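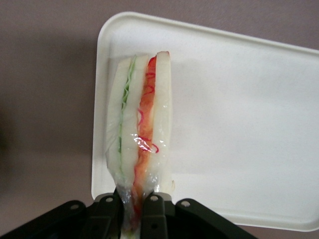

Written by Alice Pemberton, final-year student and team lead

Tivunik project report, Hovland robotics course
26 Oct 2022

Our group took on the Tivunik project as the practical half of the course. The task was set by Vendura, who wanted a robot to put together a simple lunch order: a sandwich, a drink and a snack, all on one tray. The order comes in as a line of text and the robot has to work out which items are meant and where they are.

We started in January with one arm and plain wooden blocks. The blocks were easy. They don't bend, and you can grab them from any side. When we changed to real food, most of our settings had to be thrown out, including the grip force and the height the arm drops to before closing.

The sandwiches took the most time. They are wrapped in clear film and the light bounces off it, so the software often put the edge of the sandwich in the wrong place. The bread is soft too. With the force we had used for the blocks, it was squashed flat. We lowered the force in small steps and told the arm to aim for the end of the wrapping, where the film is gathered.

We used 2 arms in the final layout. The left one looks after the sandwich basket and the right one does the bottles and the sweets. Splitting the table like this meant the arms crossed less often, but both still need the tray, so one waits while the other puts something down. The waiting rule is very basic. An arm asks for the tray, gets it or doesn't, and asks again.

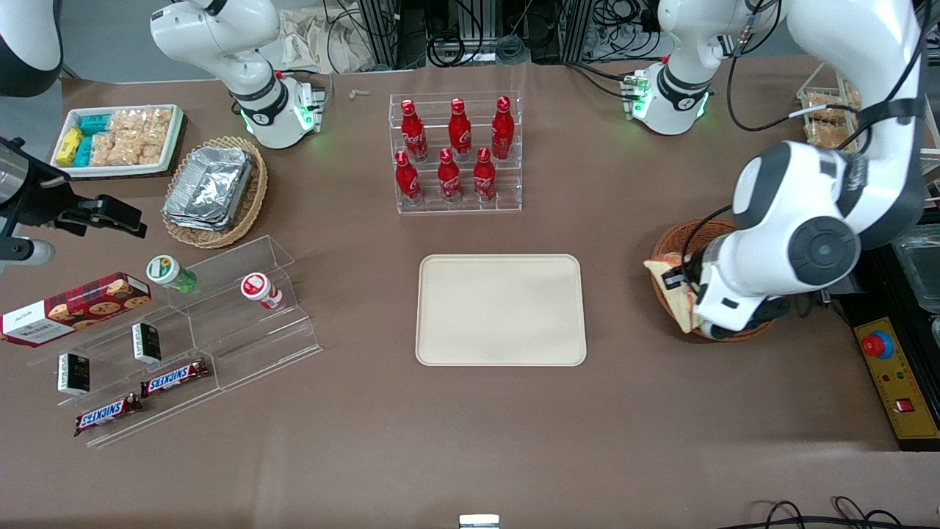

Reaching into a basket is harder than picking from a flat tray. The rim gets in the way of the fingers, and if the arm comes in at too low an angle it pushes the whole basket along the table. We fixed most of this by making the arm come down from higher up. It is slower but we kept it.

Bottles in the rack were fairly simple, as they always stand upright in the same places. Chocolate bars on the clear stand were not. The steps are see-through and the depth reading sometimes went straight past them to the table top.

We logged 82 full orders with the final settings. Each order was allowed up to 300 seconds before we stopped it and wrote it down as failed. The most common fault was a sandwich slipping on the way to the tray. Wrong items came next, mainly two snack bags picked up together.

The planning code is a changed version of Trurkier, which an earlier year group wrote for sorting parcels. We kept its order queue and rewrote the part that chooses a grip. Our changes are in the course folder with notes on how to set the force for each item. The foil containers have a page of notes but no tested settings yet.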